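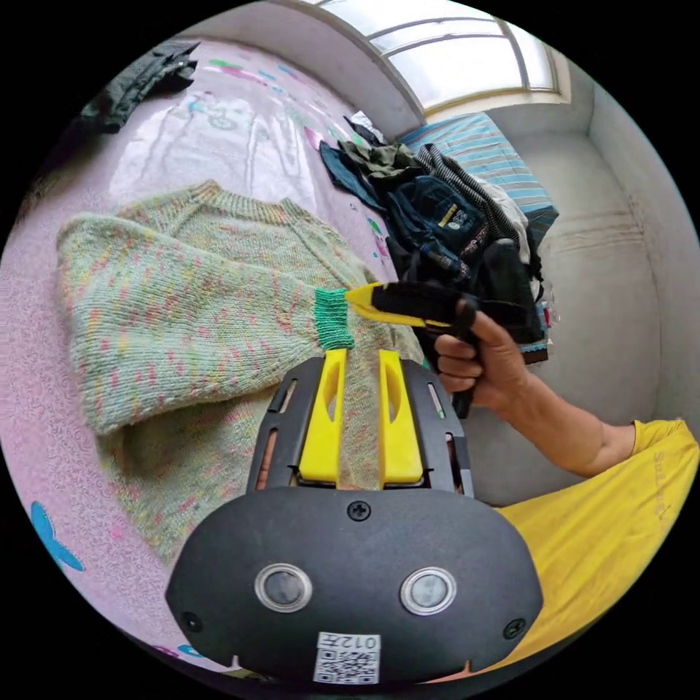
Acciones colectivas de consumo: preguntas frecuentes

Redacción Fesura – junio
7 comentarios | 2,819 compartidos

¿Qué es una acción colectiva?
Es una demanda única en la que se acumulan pretensiones de varios afectados por un mismo hecho. La sentencia puede extenderse a quienes no comparecieron, según los términos fijados por el tribunal.

¿Tengo que figurar en la demanda contra Tinico?
No. Basta con reunir los requisitos del grupo: haber contratado el servicio en Durkberg y conservar algún justificante de pago. Quien prefiera reclamar por separado debe comunicar su exclusión por escrito dentro del plazo señalado.

¿Qué documentos se admiten?
Factura, extracto bancario o correo de confirmación. Las capturas de pantalla se admiten como prueba complementaria – nunca como única prueba.
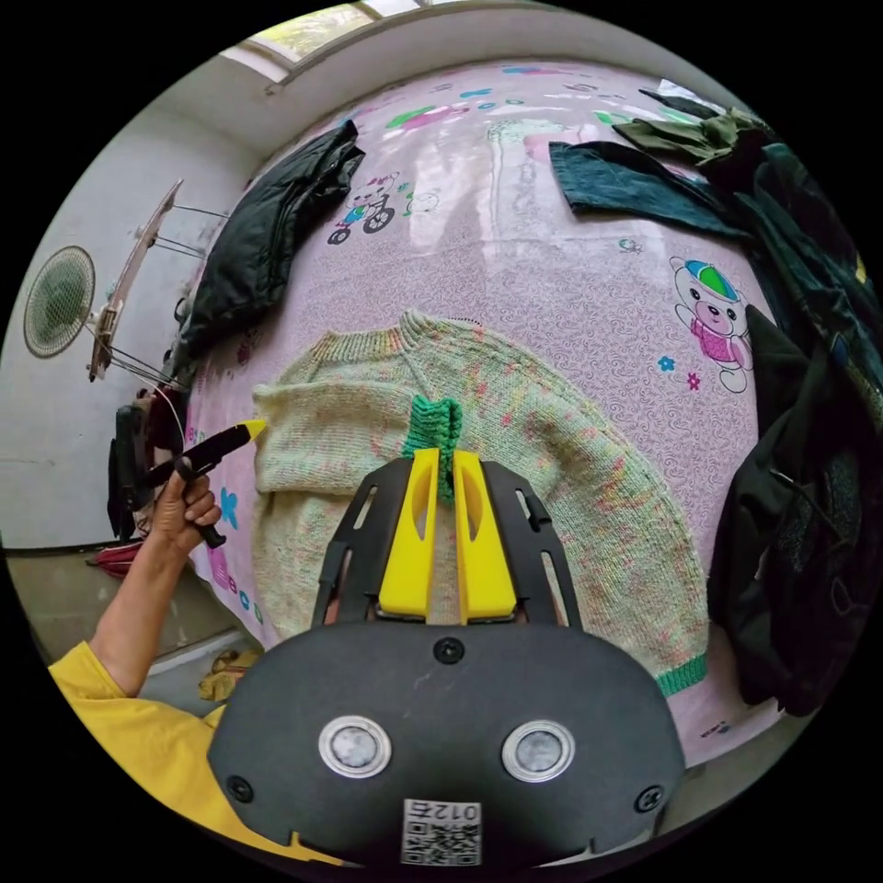
Los documentos en otro idioma deben aportarse con traducción. El original se conserva hasta que la resolución sea firme.

¿Cuánto dura el procedimiento?
El asunto Nseir, de estructura similar, se prolongó más de cinco años, incluida la apelación. No es un plazo extrapolable.

¿Quién paga las costas?
En principio, la parte vencida. Los miembros no comparecientes no responden de ellas, salvo pacto expreso de financiación.

¿Puedo aceptar una oferta individual?
Sí, pero la firma del finiquito suele implicar renuncia a la acción. Conviene revisar el alcance de la cláusula antes de firmar.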